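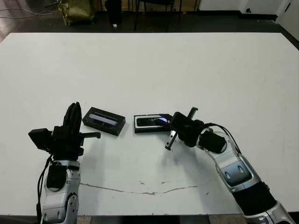

Do I have to know how to fix phones for this? Asking before I get my hopes up, came the first reply when I mentioned we'd be hiring, and I've had the same thing in my inbox a few times now. So let me start there. No, you don't! We have people who open phones up and do the tiny screws. What we need is somebody for the tray table, which is everything that happens before and after the screws.

I run the sorting side at Skinota, on the second floor at Abdelaziz Court (the brick building behind the bus station in Cinirine, use the side door). We buy used phones by the box, check them, clean them up and sell them on. The tray table is a big white tabletop with black trays on it, and every phone that comes through here spends part of its life in one of those trays, face up. In a normal week we get 200 phones. In December it's a lot more and we all eat too much candy.

TRAY TABLE ASSISTANT, PART TIME

What you'd be doing most days

Unpacking a delivery box and giving each phone its own tray. One phone, one tray, always. I'm a little bit of a bore on this point and you'll hear it from me more than once.

Wiping the glass and the back, checking for cracks, and turning the phone on to see if the screen lights up evenly. Some of them take forever to wake up, so you get a few going and move down the row.

Typing what you find into Prollik, our stock list. It's slow and kind of ugly but you'll have it figured out by lunch. If a phone has a sticker from the last owner's kid on it, yes, that goes in the notes too.

Carrying full trays to the repair bench and bringing finished ones back, then packing those for shipping. Sleeve, box, charger, card, tape. We pack between 3 and 4 every afternoon and it gets loud, the tape gun is terrible.

Washing trays. They pick up dust like you wouldn't believe, and a gritty tray scratches a clean phone. There's a sink in the back room and a drying rack I built myself that leans slightly to the left.

The hours and the money

Shifts are four hours, mornings or afternoons, and I can be flexible as long as you pick a pattern and mostly stick with it. You'd get $60 a shift to begin with. We look at it again once you've done 34 shifts, which is an odd number that came from an old spreadsheet and somehow became the rule. Training is paid the same as everything else. I won't ask you to do a "trial day" for free, I did one of those once and I'm still mad.

Who I'm hoping to hear from

You should be careful with your hands and okay with repeating yourself, in a good way. I like this work a lot – it's calm, you see the row filling up, and you can listen to whatever you want in one ear. But it is the same few steps over and over, and if that makes you itchy you'll be miserable by week two. We had a florist at the table for a while, and a guy between college semesters, and both were great. You can sit or stand, we have tall stools. The boxes can be heavy and there's a cart for them (the elevator works, knock on wood).

You'll see lock screens with people's families on them now and then. We don't scroll, we don't look, we don't take pictures. A phone that isn't wiped goes straight to the locked cabinet and someone from repairs deals with it. I need to be able to trust you on that completely, so please don't apply if it sounds fussy to you.

How to apply

Send a few lines to the jobs address on the Skinota contact page and put "tray table" in the subject. No resume needed, though I'll read it if you have one. Tell me which shifts you could do, and tell me about something you've sorted, packed or put in order, at work or at home. A closet counts! I answer everyone, usually in the evening after the last pickup.

If it sounds like a match I'll invite you over for coffee and we'll spend half an hour at the table together. Bring reading glasses if you use them, the model numbers are printed very, very small. Street parking is free before 9 and a pain after that.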